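4.2 Recording your first demo by remote control

Now the fun part! You get to teach the simulated arm a job just by doing it yourself. Start with the yellow cube from the Prolten practice set.

1. Open Nuvolier and load the practice table.
2. Hold both triggers for 2 seconds. The status bar changes to Linked.
3. Press Record, then steer the gripper toward the cube with the left stick. Small nudges work best.
4. Switch to the wrist view for the last stretch and line up with the top face.
5. Close the gripper, lift, and press Stop.

Note: Take your time. A smooth, slow demo teaches the arm far more than a fast one, and it's a real treat to watch it copy your moves later.

Caution: Don't let go of the triggers while recording. The link drops and the take is lost.

Dirceu Queiroz recorded 61 takes while testing this section, and he suggests starting each one from a slightly different spot. Save the good takes under Bastos > Demos before you go on to 4.3.
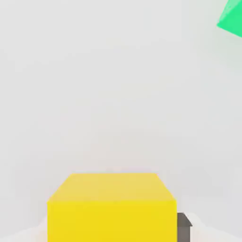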